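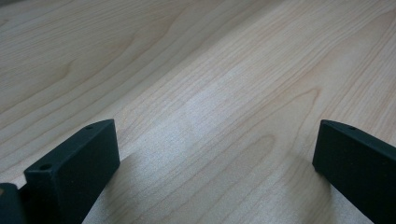
Court Allocation and Member Retention at a Community Squash Club: A Placement Report

January
By Xuân Chu
6 min read

1. Background

This report was prepared as part of a twelve-week placement in the sport management program, completed at the Skukbridge Squash and Racquets Club under the supervision of Lwazi Ndlovu, club manager. Academic supervision was provided by Dr Cathal Ó Briain. The placement brief asked for an assessment of how court time is allocated between pennant teams, coaching and social members, and whether the present arrangement has contributed to the decline in social membership.

At the start of the previous season the club had 327 financial members. At the time of writing it had 309. The overall fall is modest, but losses were concentrated among adults who do not play pennant and who had been members for less than two years. Junior numbers were steady over the same period.

2. The Present Arrangement

The club operates four courts. Under the current by-laws, pennant teams hold priority on two courts on each match night and may reserve a third for warm-up. Coaching blocks are booked by the term. Remaining slots are released to social members through the Conness booking system, which opens seven days ahead at 6.00 am.

In practice, evening slots between 5.30 pm and 8.00 pm are in short supply. Pennant bookings are entered as a single block for the season and are seldom adjusted when a fixture is played away. The court then shows as unavailable although no match is scheduled on it. The club captain, Edvin Bråten, confirmed that the blocks are entered this way to avoid clashes when the association revises the draw.

3. Method

Booking records for one pennant season were exported from Conness and compared with the published fixture list. A short questionnaire was also sent to current members by email, with paper copies left at the front desk. It received 48 responses. Semi-structured interviews were held with the club manager, the club captain and the head coach, Maximiliano Escobar.

Several limitations should be noted. The questionnaire reached current members only, so the views of those who had already left are missing. Booking records show reservations and not attendance, and a court that was booked and left idle could not be distinguished from one that was played on. The light meters, which might have resolved this question, were out of service on courts 3 and 4 for much of the season.

4. Findings

4.1 Unreleased courts. On most away-fixture evenings, at least one court remained blocked for a team that was playing elsewhere. The warm-up court was the most frequent case. Match nights against Quintana and Hollow, both of which host on the same weekday as Skukbridge, accounted for a large share of these evenings.

4.2 Member experience. Respondents who play socially reported that evening bookings were difficult to obtain. Several wrote that they had stopped checking the system at all and now arranged games for weekend mornings. Pennant players were generally satisfied, although two team captains noted that they rarely needed a third court before 7.00 pm.

4.3 The internal ladder. The club's box ladder was suspended partway through the season when its organiser moved interstate. Interviewees regarded the ladder as the usual route from social play into the lower pennant grades. The Division 5 side forfeited rubbers in two rounds owing to a shortage of reserves.

4.4 Coaching. Mr Escobar indicated that the adult beginners' course could be moved to 4.30 pm during daylight saving, but not in winter, when most participants come directly from work.

5. Recommendations

It is recommended that the club:

- enter pennant bookings by round, and release home courts no later than Tuesday of each week when a side is drawn away;
- limit the warm-up reservation to 30 minutes before the first rubber;
- reinstate the box ladder under a paid coordinator, with an honorarium of up to $500 per season;
- contact lapsed members by telephone within one month of non-renewal and record the reason given.

The first two measures require an amendment to by-law 14, which may be made at an ordinary general meeting. The third would need to be included in the budget for the coming season.

6. Acknowledgements

The author thanks the manager and members of the club for their time, and the pennant captains for access to team sheets. A copy of the questionnaire and the coded booking data have been lodged with the faculty placement office.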